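Kitchen Hand Trial: The Gallery

Posted 7 April 2025

We have been asked by more than one member kitchen when we are going to stop talking about robot hands and buy one. Fair question. My answer is still "show me the maintenance bill", and this page is meant to put what we know in one place before the August budget round.

There are two suppliers on the list. Grulari sells a multi-fingered hand outright, with training and spares quoted separately. Flovby leases, with a minimum term, and folds the software licence into the monthly fee. Both brochures promise the thing will pay for itself. Neither brochure says in whose kitchen, or on what hours, or who was washing up at the time.

Rocío Maldonado has run our production kitchen for 14 years and is more open to this than I am. Her test is simple: can it serve soup through a whole lunch without somebody standing beside it? If a person has to stand there, she says, the person can hold the ladle.

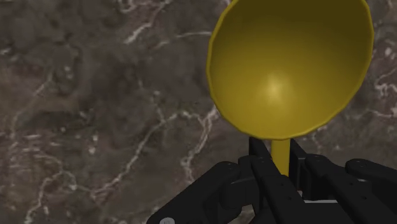 Budgeting for a hand starts with the fingers, and that is where the quotes go vague. Grulari gives a price for the complete unit and a discount on a second one, but the line for replacement fingertips just says "on application". I want a number. On the yellow ladle the handle is clamped between two upright fingertips, with more fingers wrapped in from other sides, so I'd expect the tips to be the part we pay for again and again. There are also pivot joints and recessed screw heads all over those black segments. Anyone who has cleaned a commercial mixer will know what soup does to a recessed screw head. I've asked both firms for their washdown rating in writing, plus the price of a protective glove if they sell one, and what the glove does to the grip. A simulated ladle doesn't drip, and a render on brown marble tells me nothing about a steel bench at the end of service.

Uriel Vergara has been through the software side. The planning package, Pillis, is free for the first 100 hours and billed after that. He likes it and says it would save us buying hardware just to find out whether a station layout works. I agree with him on that much. My worry is that we get to the end of the free hours with a lovely simulation and feel we've already committed.

What we'll ask for before August:
A wet trial in our own kitchen, at the supplier's cost
Seven straight lunch services, including the messy ones
Spare parts prices, itemised, held for the length of the contract
A named technician within driving distance
Written terms for sending it back

Usman, the dealer handling both brands in our region, has offered a showroom visit instead. We'll go, and we'll bring our own ladles. If your kitchen wants a seat in the van, tell Rocío, and please send her your current serving costs first so we have something real to compare against.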